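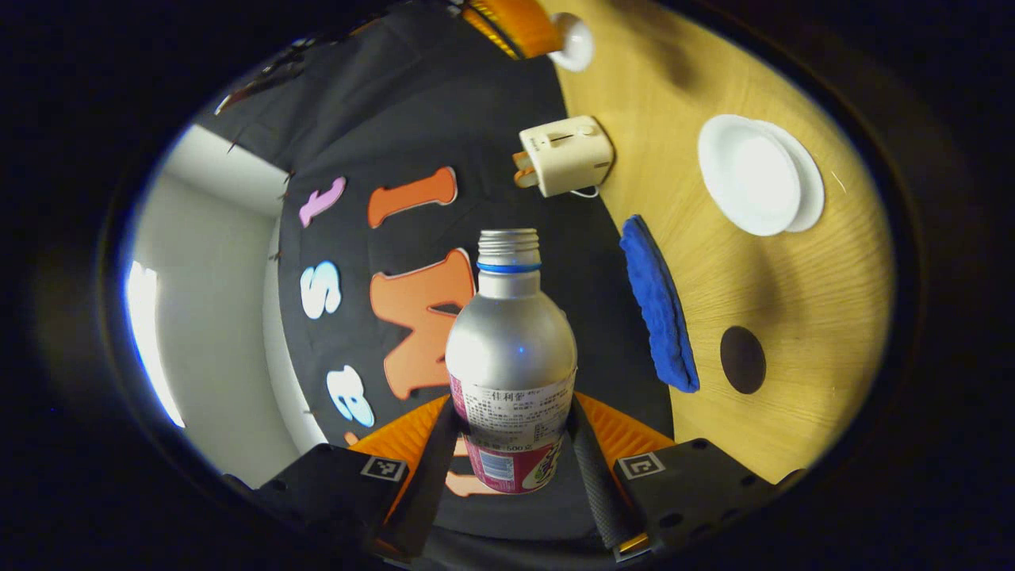 Packaging Basics, Handout 4
Aluminum bottles for drinks

Please read this before the Friday session. Bring one empty metal drink bottle from home, rinsed, with the label still on it.

1. Why a bottle and not a can

A can is opened one time and must be finished. A bottle with a threaded neck can be closed again, so people carry it in a bag and drink from it during the day. The maker pays more for this. The wall is thicker, and the neck must be formed in many small steps, because aluminum cracks if we push it in too fast.

2. The parts and their names

Use these words in your reports, please. Last term many students wrote "top" for three different parts.

Finish: the upper part of the neck, with the threads. The closure sits here.
Neck: the narrow part under the finish.
Shoulder: where the neck becomes wider. It can be rounded or sloped. A rounded shoulder spreads the load better when the cap is pressed on.
Body: the straight cylinder. Most of the label is placed here.
Base: usually domed to the inside, so that the bottle stands well and keeps its form under pressure.

3. Labels

There are two common ways. The first is to print on the metal directly, before the neck is formed. The second is to put a sleeve or a wrapped label on the finished bottle. With a wrapped label the maker can leave the shoulder in bare metal, and many tea and juice brands like this look.

The label has two jobs which fight for the same space – to sell the drink and to inform the buyer. Name and volume are large, ingredients are small. When you measure the letters, write down the smallest size you find, also if it is in a language you do not read.

4. Exercise (14 points)

Work in pairs.

a) Draw your bottle from the side and name all five parts.
b) Measure the total height and the diameter of the body. In the Cotby sample set the diameter is 58 mm for every bottle, so you can check your caliper with it first.
c) Fill the bottle with water to the brim and weigh the water. Compare with the volume on the label. The difference is called headspace. Do not be surprised if it is quite large.
d) Write which part of the label you would make bigger, and what you would then make smaller.

Reading: Zernier, chapter on closures. The chapter on glass comes in March.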